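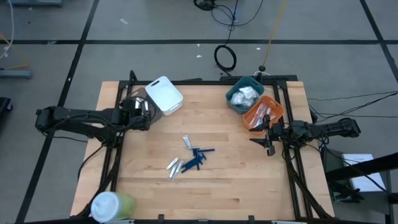 Vol. 8, No. 2, page 8

Oltindale Library Will Stay Open Later From March

June 6, 2018

The public library in Oltindale will keep its doors open until eight in the evening when the new timetable starts next March. The town council accepted the plan at its last meeting, after two years of requests from readers who work during the day and cannot come before closing time.

The longer hours will be valid for the main building on Mnguni Street. The small branch in Jutgate will keep its present hours, but it will receive a box for returning books, placed outside near the entrance. Readers from Jutgate have asked for such a box many times, as the bus to the center does not run in the evening.

In the spring the library made a survey among its members, and 167 of them sent an answer. Most wished for later closing. A smaller group wished for a quiet room, and several persons wrote that the heating in the reading hall is too weak in winter. The council has promised to look at the heating before the cold months, but it did not give a date.

The cost of the evening hours will be paid from the town budget. The fee for a member card stays the same, and children continue to borrow without a fee. 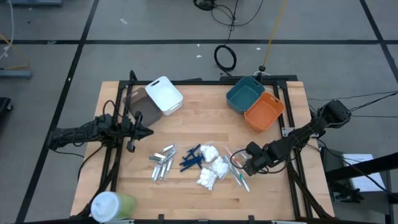

Books From Mostach

The library has also received a gift of books from the town of Mostach, which closed its own reading room last year. Among them are many novels, old maps of the river valley and a good collection of cookbooks. The books must first be entered in the catalog, and this work will take around eight weeks. After that they can be borrowed in the usual way. The maps are too delicate for lending and may be read only at the tables in the main building. Readers who wish to see them should ask at the front desk.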